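The Week the Folding Cell Wouldn't Let Go

I promised in the June issue that I'd write up the gripper business properly, and then I kept putting it off, so let's get it over with.

For anyone who skipped that issue: we have a two-arm cell that folds laundry. Shirts, mostly, plus the odd towel. It had been having a very good run, and I'd been telling everybody who would stand still long enough to listen. You can guess where this is going.

The first sign was a sleeve. I came in with my coffee and found a shirt on the table with a seam popped open at the shoulder. I figured it was an old shirt (we buy them by the sack, and some of them have led hard lives), tossed it in the rag bin and started the next batch. Two hours later there was another one. Same kind of tear, nicer shirt. That one I couldn't blame on the sack.

So I did what I should have done in the morning and pulled the log. We had 1,664 folds on the current gripper fingers, and for most of those the release step looks just the way you'd want. The fingers get the open command, the fingers open, the arm lifts. Then, toward the end, there's a stretch where the left gripper says it's open and the motor current says something else. It was reporting the position it had been told to go to, and I had never set it up to report the position it was really in. Yes, that's my code. Yes, I've heard about it at lunch.

What that means on the table is pretty simple. Both arms take hold of the shirt, one at each end, and pull it out straight before the fold. When they're done pulling, both are supposed to let go. If the left one hangs on for a moment and the right arm has already started its next move with the hem still pinched, because it's waiting on its own timer and doesn't care what its partner is up to, then you have two motors having a tug-of-war over a polo shirt. The motors win.

Now, a torn shirt is no big deal. What bothered me was the force limit. We have one! It's supposed to stop both arms the second the pull goes over the threshold, and it never tripped, not on either of the tears. I spent a whole evening sure the sensor was bad, swapped it for a spare, and got the exact same nothing. Around 9 p.m. I finally opened the config file and found that the limit was being checked only during the stretch step. Once the program moved on to release, the check was switched off, left over from when we were chasing false alarms back in the spring and somebody (me again) wanted a quiet afternoon.

I don't love admitting that in a newsletter that goes out to other people running these things. But if you have a cell that came from the same starter code as ours, please go look at your own release step today. Search for every place the force check gets turned off, and make sure it gets turned back on.

The mechanical side was duller. There was lint packed into the slide on the left gripper, a gray felty little plug of it, and it was adding just enough drag to make the fingers late. Pollero's sheet says to clean the slide every 900 cycles. We had sailed right past that. I picked it out with a dental pick, put a drop of dry lube on it, and the fingers snapped open like new.

What we've changed so far: the release step now waits for the measured finger position on both sides before either arm moves. The force check stays on from the time the arms power up until they park. There's a cleaning counter on the start screen, and it won't let you begin a batch once you're over the number. I also slowed the stretch down a bit, which costs us a little on every shirt and which I may undo later. We'll see.

Then we ran 48 shirts with the new code, and I stood there with my hand near the stop button the entire time like a nervous parent at a swimming pool. No tears. The limit tripped once, on a shirt whose button had caught, and both arms froze exactly where they were. I have never been so happy to see a fault message.
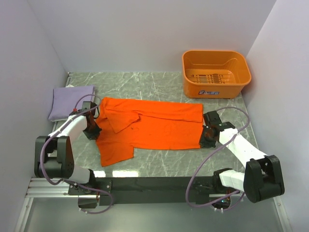
Amedeo Orlandini wrote back after reading my draft to say that I was letting the lint off too easily. In his view the arms should never have been on separate timers in the first place, and any two-arm job where both sides hold the same piece of cloth ought to have one shared "clear to move" signal, with either gripper able to veto it. He also asked whether the stop leaves the fingers closed or open, and which one we'd want if it were somebody's cuff in there instead of a test shirt.

Good question, and I didn't have a great answer. Right now a stop leaves them closed. That keeps the cloth from dropping, but it's lousy if what's being held is attached to a person. I'm working on a limp mode, where the arms hold position and the fingers relax, and I'll try it on towels first.

The old fingers are in a bag on my desk if you want to see the wear marks. Next issue I'll have the limp mode results, plus the Nevilov cable clips I keep meaning to review.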